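Interior Walls and Hung Items: Inspection Checklist with Comments
Henley building, ground floor and mezzanine
Inspected by: Bergþóra Lund
Reviewed by: Guðlaug Ingvarsson
Period: November
Status codes: P = pass, C = pass with comment, F = fail, N/A = not applicable

Section 1. Wall surface

1.1 Plaster free of cracks wider than a hairline. Status: C
Comment: Hairline crack above the door to the meter room, unchanged in length against the pencil marks from the last inspection. Leave the marks in place. Re-measure next round.

1.2 No blistering, staining or soft spots. Status: P
Comment: Moisture meter readings taken at skirting height and at shoulder height on all outside walls. All readings in the dry range of the meter.

1.3 Paint finish even, no flaking. Status: C
Comment: Flaking at two radiator brackets in the mezzanine corridor. Scrape, prime and touch up. The can in the paint store is the older Semden white and has a yellow cast next to the present coat. Order the current one before starting.

1.4 Blank wall sections clear of old fixings. Status: P
Comment: Old anchors in the stair lobby were pulled and filled after the last inspection. Filler sanded flush. No sinking found with a straightedge. 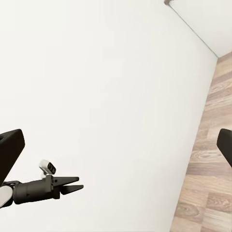 Item 1.4. Plain white wall section.

1.5 Corner beads firm and undamaged. Status: F
Comment: Bead at the delivery entrance is loose from the floor to the height of the cart handles. Second failure at this corner. A replacement bead alone will not last. Fit a steel guard over it, screwed to the stud and not glued.

Section 2. Fixings and hanging hardware

2.1 Fixing type matches wall type. Status: C
Comment: Masonry walls have plugs and screws throughout. On the drywall partitions, one toggle bolt was found with the wings only half open. Removed and refitted in a new hole.

2.2 Two hanging points on every frame wider than 700 mm. Status: P
Comment: Single-point hanging is allowed under that width only where the frame has wall bumpers on both lower corners.

2.3 Hanging wire free of rust, kinks and broken strands. Status: C
Comment: 13 wires replaced during the inspection, all from the batch supplied with the Bundgaard frames. Strands had started to part at the D-ring knot. Remaining wires from that batch to be changed whether or not damage can be seen.

2.4 D-ring screws tight in the frame. Status: P
Comment: Checked with a hand driver only. Do not use a powered driver on these frames, as the rear molding splits along the grain.

2.5 Pull test on sample fixings. Status: P
Comment: Steady downward pull held with the spring gauge, no movement at the plug. Locations are in the fixing log, page 257. The gauge is due for calibration before the next round.

Section 3. Frames and artwork

3.1 Frames hang level and lie flat to the wall. Status: C
Comment: Frames in the silhouette group were checked one at a time with a short level along the top edge. Small corrections made at the hook. Where a frame drifts again after correction, add felt bumpers before moving the hook.

3.2 Spacing within groups leaves room for cleaning. Status: P
Comment: A gloved hand must pass between neighboring frames without touching either one.

3.3 Frame joints closed, no lifting at the miters. Status: P
Comment: Look at the joints from the side with a flashlight held close to the wall. Gaps that do not show from the front will show this way.

3.4 Glazing secure where fitted. Status: C
Comment: One acrylic sheet rattles in the Funmont print outside the meeting room. Add points at the back. The print can stay up until then.

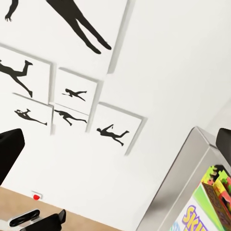
Section 4. Surroundings

4.1 No hung item within the swing of a door. Status: P
Comment: Door stops tested at full swing.

4.2 Hung items clear of heaters and supply vents. Status: F
Comment: Notice board on the mezzanine sits directly over a convector. Backing is bowed at the lower edge. Move it to the opposite wall and discard the backing.

4.3 Exit signs and call points not obscured. Status: P
Comment: Checked from both ends of each corridor with lights on and again on emergency lighting.

Section 5. Actions carried forward

Steel guard at delivery entrance (1.5). Lund.
Remaining wires in the Bundgaard batch (2.3). Lund.
Gauge calibration (2.5). Ingvarsson.
Notice board relocation (4.2). Ingvarsson to agree the new position with the tenant first.

Reviewer's note: Item 1.3 may be closed by the painter's signature on the work sheet. Items 1.5 and 4.2 need a repeat visit before the status is changed. G. Ingvarsson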